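전시장 관리 실무 4강 — 목재와 금속 장식 닦기

글: 후이메이 코
2018-01-22
조회 994 | 공유 23 | 댓글 4

이번 강의는 욕실 전시장에 함께 두는 목재 의자와 쟁반, 황동색 장식의 일상 관리를 다룬다. 욕조와 수전은 3강에서 했으므로 필요한 부분만 다시 적는다. 실습은 교재 218쪽의 점검표를 가지고 한다.

1. 천의 구분

극세사 천은 용도별로 색을 나눈다. 우리 과정에서는 파란 천을 목재와 금속 장식에 쓰고, 흰 천은 욕조와 세면대에 쓴다. 업체마다 색 규칙이 다르니 현장에 나가면 그곳 규칙을 먼저 확인할 것. 바닥에 떨어진 천은 털어서 다시 쓰지 말고 세탁함에 넣는다. 섬유유연제는 쓰지 않는다. 천이 먼지를 잡는 힘이 떨어진다.

2. 순서

높은 곳에서 낮은 곳으로 간다. 의자는 등받이, 팔걸이, 다리 순서로 닦는다. 유광 마감은 결 방향으로 길게 한 번에 닦고, 한자리에서 원을 그리며 문지르지 않는다. 곡목 팔걸이는 천을 위에서 감싸듯 쥐고 곡선을 따라 움직이면 안쪽 면까지 같이 닦인다. 팔걸이 밑면은 빠뜨리기 쉬우므로 마지막에 손으로 한 번 더 훑어 본다.

3. 금속 부분

막대 끝의 마개, 쟁반 모서리 장식, 팔걸이 끝 장식은 마른 천으로만 닦는다. 광택제는 담당자 확인 없이 쓰지 않는다. 황동으로 보이는 부품이라도 도금이나 도장인 경우가 있고, 연마 성분이 들어가면 표면이 벗겨진다. 금속과 나무가 만나는 틈은 천 모서리를 접어 넣어 닦되 힘을 주지 않는다.
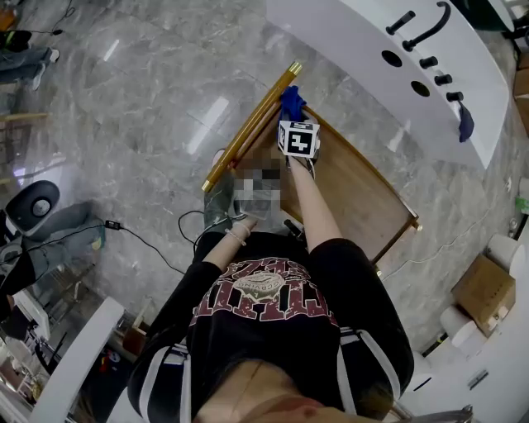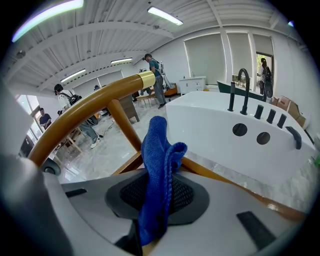
파란 천과 금속 장식. 첫 번째: 금색 막대에 닿은 천과 나무 쟁반. 두 번째: 곡목 팔걸이의 끝 장식, 오른쪽은 흰 욕조.

4. 쟁반과 낮은 물건

낮은 물건은 바닥에 놓고 작업해도 된다. 대리석 바닥에서는 끌지 말고 들어서 옮긴다. 쟁반은 바닥판보다 테두리 안쪽 모서리에 먼지가 많이 모인다. 테두리를 먼저 닦고 바닥판을 나중에 닦는다. 작업 자리 가까이에 전선이 있으면 한쪽으로 정리하고 시작한다.

5. 욕조 옆에서 작업할 때

무광 검정 수전에는 손자국이 잘 남는다. 목재용 천으로 수전을 닦지 않는다. 왁스가 묻은 천이 한 번 지나가면 얼룩이 생기고, 무광 면에서는 이 얼룩을 없애기가 까다롭다. 욕조 테두리에 천이나 도구를 올려 두지 말 것. 몸을 숙일 때 시계나 금속 버클이 욕조 면에 닿지 않게 주의한다.

6. 마무리

- 천을 접어 수거함에 넣고 점검표에 서명한다.
- 흠집을 발견하면 문지르지 말고 위치만 적는다.
- 의자는 도면에 있는 자리로 돌려놓는다.

과제: 각자 실습하는 매장의 목재 가구를 하나 골라 마감 종류와 금속 부품의 위치를 적어 올 것. 분량은 A4 한 장. 스칼틀로 매장에서 실습하는 조는 드리타 스탄 강사에게 제출한다. 5강에서는 포장재 정리와 상자 보관을 다루며, 4월 평가 범위는 5강까지다.

댓글 4

자이드 마잘리
기름 마감한 의자도 마른 천만 쓰면 되나요? 저희 매장 의자는 광이 거의 없습니다.

후이메이 코
평소 먼지는 마른 천으로 충분합니다. 기름을 다시 먹이는 작업은 이 과정에 없으니 제조사 안내를 따르세요.

춘인 청
점검표가 교재 218쪽에 없어요. 제 책은 예전 판인 것 같습니다.

드리타 스탄
예전 판에는 부록 맨 뒤에 있습니다. 내용은 같습니다.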